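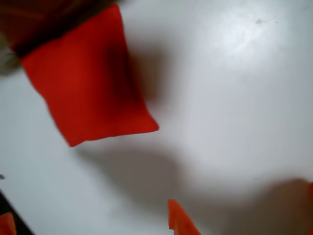
4. Setting the clock on your Metine bread maker

Do have a cup of tea to hand for this part — it isn't difficult, but the buttons like to be pressed slowly.

1. Plug in and wait for the beep.
2. Hold CLOCK until the hours flash, then use the arrows.
3. Press CLOCK again for the minutes, and once more to save.

Note: the display uses the 24-hour clock, so teatime will show as 16:00.

81 shares | 40 comments

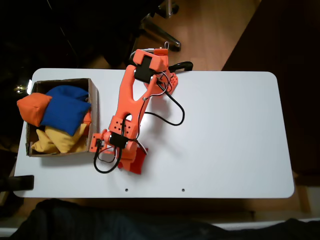 Words by Vikas Shukla

4. For a loaf ready at breakfast, put the water in first, then the flour, and tuck the yeast into a little hollow on top.
5. Press TIMER and choose your finishing time.

Caution: please don't use the timer with fresh milk or eggs.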